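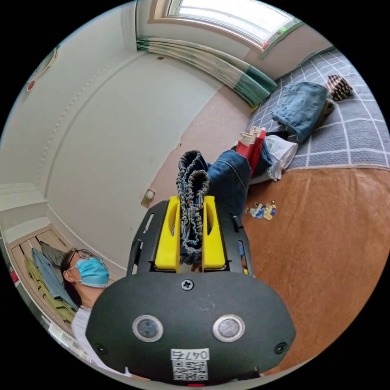
Hand-held gripper units: finger slip on denim
Maintenance forum, Stusus user group

Liao_Ops, 31st August
Members are asked to advise on the yellow fingers. After 400 grasps our unit loses hold of heavy seams, although thin cotton is unaffected. The fingers were cleaned in July and the bracket screws checked.

tisetti_service
The recommended practice is to replace both fingers as a pair. Wiping the lenses at the same time is advised, as lint collects in the silver rims.

Darer55
I must respectfully disagree. Replacement is premature until the jaw has been re-zeroed. Our centre re-zeroes every 2 days and has kept its original fingers.
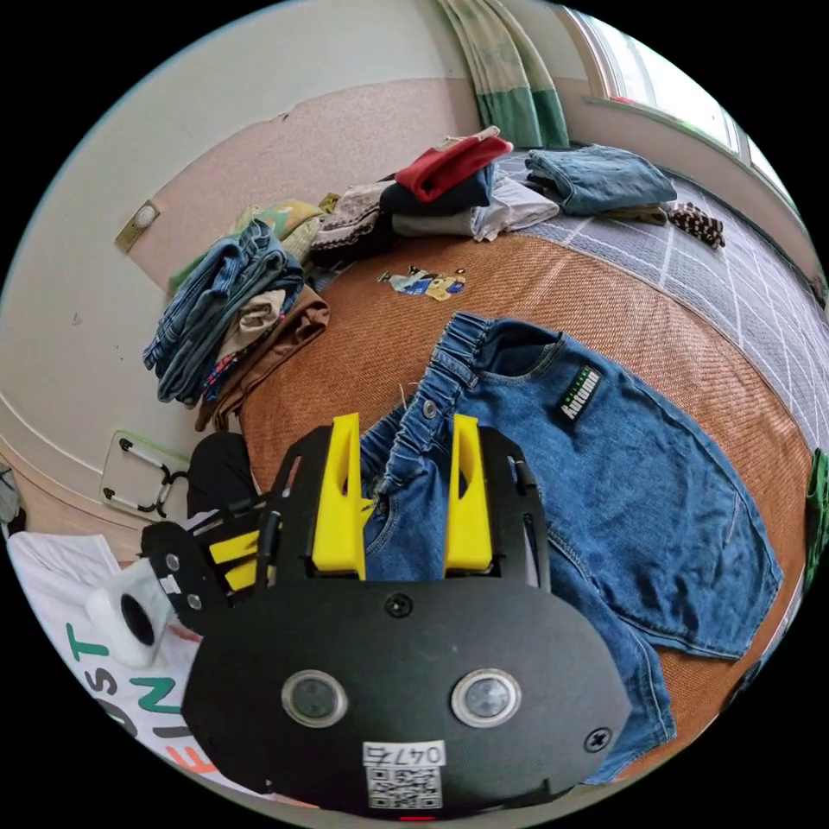 Liao_Ops
Re-zeroing was completed this morning. Waistbands are the harder test for us, owing to the elastic, and a further series will be run before parts are ordered.

tisetti_service
Kindly record the closing width with each trial. My position on paired replacement is unchanged.

Darer55
Noted. Please also inspect the side cable for strain.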